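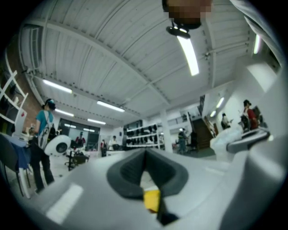 Before you tune a grasp detector in Plerkeck, tell it which pixels belong to the tool. With a wide lens on the gripper, the tool takes up a good part of every image, and the detector will happily score its edges as things to pick up. The grey body along the bottom and the right side goes into the mask. The notch of the finger pad stays out of it, as the small yellow block sitting there is what we want the detector to find. Leave the ceiling lights out of the mask too. They are dealt with in step 4.

You need Plerkeck with the Trotley mask editor, and a recording of at least 2000 images.

1. Open the recording in Trotley and choose New static mask. Set the circle first, so that the black border is left out.

2. Draw the tool outline as one closed shape. Keep the points close together on curves. Yiğit Kocabaş uses a margin of 6 pixels outside the edge and I have kept that in the default profile.

3. Cut out the pad opening as a second shape and set its type to Keep. If you skip this, a held part vanishes from the detector and the planner reports an empty grip.

4. Under Exposure, turn on Clip bright regions and start at level 7. Lower levels also remove pale parts of the tool, which makes the outline hard to check.

5. Save, then run:

plerkeck check-mask --profile default

The check takes around a minute. It lists any image where a detection falls inside the mask. A few at the start of a recording can be ignored.

If the list is long, the camera mount has probably shifted. Tighten it, record again and move the whole outline with the arrow keys. Do not stretch it.

Masks saved before the June release have no Keep type and need step 3 done again.

Updated 12/2/23 by Gemma Dawber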